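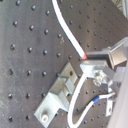

White cable, red band, dark table. My whole evening.

1/ ok thread. cable routing on the optical table in Greenwood. people asked after the last one (two people) so typing this fast before I have to go lock up

2/ background, short version. the Kutik setup moved rooms in September and everything got put down wherever it fit. cables included. you'd reach over for a hex key and drag half a bench with your sleeve. bad

3/ so the plan. everything that runs across the breadboard gets a path. a path = brackets bolted to the table, cable goes through or around them, cable stays there. thats it. no tape. I hate tape on a table, the glue gets in the threads and then you're picking it out with a dental pick like an idiot

4/ got the brackets out of the Mallent drawer, plain angle ones. little metal L's. bought a bag of 50 years ago for a thing that never got built, finally using them

5/ first thing, before ANY bolts: lay the cable down loose and look at it. cables have opinions. if it's been coiled for months it wants to curve one way, let it. I spent an hour last time fighting a bend that would've gone fine in the other direction

6/ a slow curve is good, a kink is bad. you know this. I know this. I still had a kink by the connector end the first time around. backed it off, gave it more length, redid

7/ also leave a loop of slack down low near whatever the cable feeds. looks sloppy, keep it anyway. a tight cable pulls on the hardware every time someone leans on the table

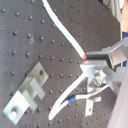 and leave it on the side you don't work from if you can. I moved mine twice. the slack wants to creep toward your hands, don't know why, it just does

8/ bolts. one per bracket foot. people put two in and then have to move it and curse. one bolt, snug, give it a wiggle. if it swivels, a bit more. these threads are old and I'm not stripping one over a cable holder

9/ speaking of. blow out the holes first!! crumbs, metal bits, whatever. I found a bolt that wouldn't seat and was about to lean on it, pulled it back out, grit on the threads. vacuum with the brush end, then canned air, then vacuum agian because the air just moves it next door

10/ angle of the brackets: don't bother lining them up with the grid. first pass I had them all square to the holes, very pretty, cable hated it. turn each one so the cable leans into the inside corner. a slotted foot would give you even more room to cheat

11/ the notched one is my favorite. cable just sits in the notch, no tie, lift it out when you need it. filing 3 more like that when I get a minute

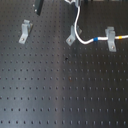

12/ scratches. yes the table has scratches. no I'm not refinishing it. someone slid a heavy base across it before my time and it has worked fine ever since. if yours are fresh, feel for a raised burr with a fingernail and stone it flat, otherwise forget it

13/ labels: both ends, always. Nanex sleeves are what we have, any kind works. write the number before you slide it on, learned that the dumb way. also in the log sheet. our log is on row 63 and I trust maybe two thirds of it

14/ stuff I'd do different: pick the bracket spots with masking dots on the bench drawing first, not on the fly. cut time in half probably. and do the long runs before the short ones, I did it backwards and had to go under my own work

15/ time total, 5 hours with a dinner break in there. sounds long for some cable. most of it was finding the right length bolts, the short ones were mixed in with the long ones in the same tray and whoever did that, it was probably me

16/ still to do: the edge by the door, the power strips, that tray. wiping down too, there are always specks on a dark table and you only see them once you think you're done

17/ if anybody has a source for low profile cable clips that fit a standard hole grid and aren't priced like jewelry pls reply. the plastic ones I tried got brittle and snapped

18/ ok locking up. will post the door side when its presentable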